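Sollness Table Clearing Unit for Break Rooms and Shared Areas

Product no. 2922
Lease or purchase. Ships with one arm, two sets of finger pads and a charging dock.

The Sollness is a mobile clearing robot for offices, training centers and other buildings where people eat at shared tables. It makes a round, stops at each table on its list and picks up what has been left there. Anything it can't identify stays where it is and goes on a list for the cleaning staff. 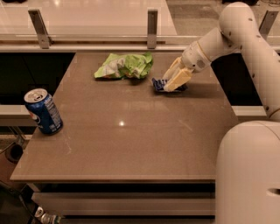
Small, flat trash is the hardest part of the job. Cans and cups have a shape the arm can plan for, but thin packaging lies close to the surface and changes shape when it is touched. The two-fingered gripper handles this by pressing down and pinching, as with the crumpled dark blue wrapper here, held against the tabletop between the fingers. A chip bag or a soda can on the same table is treated as a separate pick, one item at a time. Glossy tabletops are fine. Glass tabletops are not supported in the current release.

What it changes for staff

Most sites do not cut cleaning hours when they put in a Sollness. The hours move. At Mwakalinga, a shared office building with 17 break tables, the evening crew used to start with the tables and get to the kitchens and restrooms late in the shift. They now start with the kitchens and check the robot's list at 8 p.m.

"The first month was more work, and people should plan for that," says Mackenzie Penner, who runs the day shift there. "We had to decide what counts as trash. Somebody's half-eaten lunch is a real question."

Penner's crew settled on a rule that nothing is picked up until it has sat for 30 minutes with no one at the table. The wait time can be set per table or per floor.

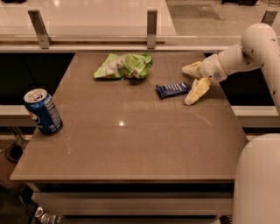 Staff should also know who answers for a mistake. We ask each site to name a floor lead before delivery. The lead can stop a round, take a table off the list and open the holding bin, where picked items stay for 6 hours before they are emptied. Training for leads takes one morning and is included in the price.

In the box
Sollness base with arm
Finger pads, 2 sets
Charging dock and cable
Holding bin with 3 liners
Printed quick guide

Options
Skesero scheduling software, per site
Sirkeck wall dock, for narrow hallways

Finger pads wear and should be checked weekly. Replacement sets are kept in stock. Orders placed now are delivered from September on. For site visits and lease terms, ask for Gerrit Geerts in sales - a floor plan with the tables marked helps him give you a price on the first call.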